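Speaker notes: Two-arm cloth handling, the dropped-grip fault
Speaker: Sayaka Sakai. Slot is 6 minutes, questions after.

Opening. State the fault first. During a handover, one gripper reported "holding" with no cloth between its fingers. The other arm then pulled against nothing, overshot, and hit its own joint limit. Protective stop. No injury, one bent finger pad.

Explain the setup briefly. Both arms run from one Selero controller. Grip state comes from finger width only. With thin fabric, the difference between closed on cloth and closed on nothing is smaller than the sensor noise. Pause here; people usually want to write that down.

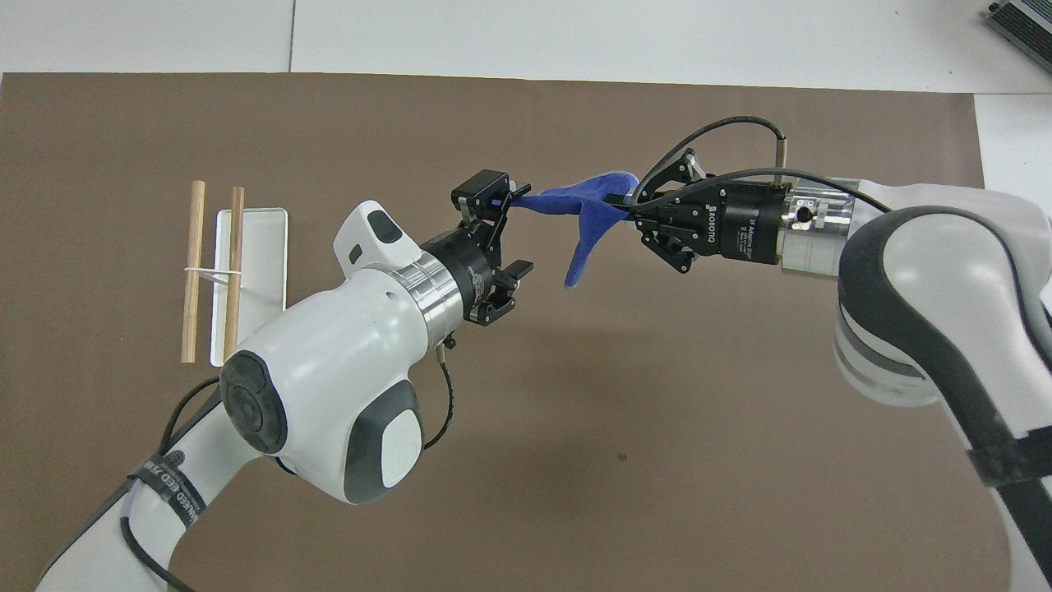
Urnstead, 22/07/2025

Point out the blue cloth held at both ends. Each arm needs to know what the other one has. Mention the cable loops at the wrists: we checked them as a cause and ruled them out.

Log review, done by Pak-hei Tai. In 1,000 handovers the false "holding" signal appeared 90 times. Only 2 led to a stop. The rest passed unnoticed because the second arm happened to be moving slowly.

Changes made:
Motor current is now checked along with finger width.
Pull speed stays limited until both grips are confirmed.
A lost grip on either side halts both arms.

Be clear that the third change costs cycle time. Beat Bühler has the figures if asked.

Open item: wet fabric has not been tested. Planned for August at Gisovham.

Next slide, then hand over to Yee-man Yip for the risk assessment.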